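Quality Reviewer, Customer Support (part time)
Utine, Trornevside office
Posted 21/10/2024

We answer the phones for firms that would prefer not to. Our newest client, Liapis, has bought a call scoring tool named Uledari, which claims to tell a good call from a bad one without a person listening. We have our doubts, and we want to hire someone who shares them and can back them up.

Since September the tool has scored 3718 calls. It gave top marks to one where the customer said "fine, forget it" and hung up. Maybe that was a fluke – we would like to know.

What you'll do
Listen to 400 recorded calls a month and score them by hand. Compare your scores with the tool's. Write up the differences in plain English, including the times the tool was right and you were wrong.

What we want
Two years or more on the phones, in any industry. Patience with bad audio. No certificates needed, and please don't tell us you are passionate about customer journeys.

What you get
$730 a week for three days, on a contract of nine months. We can't promise it will be renewed, and you should be wary of any ad that does. Training is paid. Lunch is not.

To apply, send Evanthia Papadakis one page on a call that went badly and what you would have scored it. Résumés are optional. She reads everything, slowly.

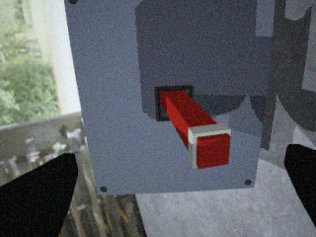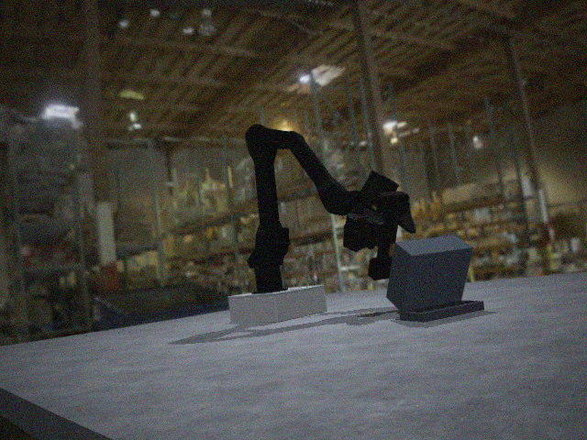 Computer-rendered images. Utine, Trornevside.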